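Foster Dog Kitchen Tips, the Short Version

Typing this between feedings so bear with me. New foster homes keep asking how I keep the kitchen from going under when there's a dog in it that has never lived indoors. Most of this I learned the messy way with Condlow, my first foster, a hound mix who could open the bread drawer.

Food storage
Dry food goes in a bin with a screw lid. Not the snap kind, a hound will have that off in a night. Keep the bag too, or at least cut out the panel with the lot number and the date and tape it inside the lid. If there's ever a recall you'll want it. Don't top off old kibble with new. Empty, wash, dry all the way, then refill.

Scoop lives in the bin? Fine, but wash it when you wash the bin. Mine sat in there for months. Gross.

Bowls
Stainless, every time. Wash after every wet meal, hot water and dish soap, seperate sponge from the people dishes. I cut a corner off the dog sponge so guests can tell which is which. Water bowl gets scrubbed every day, that slippery film on the inside doesn't come off with a rinse.

If the bowl slides, put a damp dishcloth under it. Cheaper than the rubber mats and you can throw it in the wash.

Gulpers – spread the meal on a muffin tin. Slows them right down. A 12 cup tin is plenty for a big dog, use six for a small one.

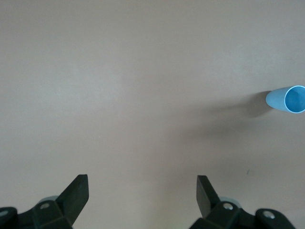

Measuring is where most people go wrong. Scale first, then a cup. Weigh out one meal for your dog in grams, pour it into whatever cup you plan to use, and mark the level with a permanent marker. A plain plastic cup like the light blue one works as well as anything from the pet store, and if it gets chewed you're not out much. One cup per dog if you have more than one. Munadik gets 82 grams a meal, Aravena gets 60, and before I marked the cups my husband was giving them both the same. Redo the line when you change brands, kibble size throws it off.

Pills
Soft cheese, pea size. Give one plain, one with the pill, one plain, quick. Check with the vet first that it's ok with food, some aren't. Check the label on peanut butter too – no xylitol, sometimes listed as birch sugar. Throw the jar out of reach if it has it. Better yet don't keep it in the house.

Write down the dose on a card on the fridge with a box to tick. Sabina Matoušek, who fosters the seniors, uses a week sheet with morning and evening columns and I stole it from her.

Accidents on the floor
Blot, don't rub. Paper towels, stand on them. Then enzyme cleaner, enough to soak as deep as the mess did, and leave it the full time on the bottle. Skip anything with ammonia, smells like pee to them and they'll go right back to the spot. Never mix cleaners. Open a window.

Trash
Lid that locks, or the can goes under the sink with a child latch on the door. Chicken bones, onions, grapes and coffee grounds go straight to the outside can. Every night, even if teh bag's only half full.

Laundry
Shake blankets outside first. Then ten minutes in the dryer on no heat before you wash, pulls a ton of hair off into the lint trap. Clean the trap. Wash warm, no fabric softener. Towels from the thrift store are fine, cut off loose threads.

Freezer
Leftover wet food freezes ok in an ice cube tray. Pop the cubes into a labeled bag, thaw in the fridge overnight. Kunex won't touch it cold so I stir in a spoon of warm water.

Next time crates and how to get the smell out of the plastic ones. Gotta go, somebody's at the bread drawer.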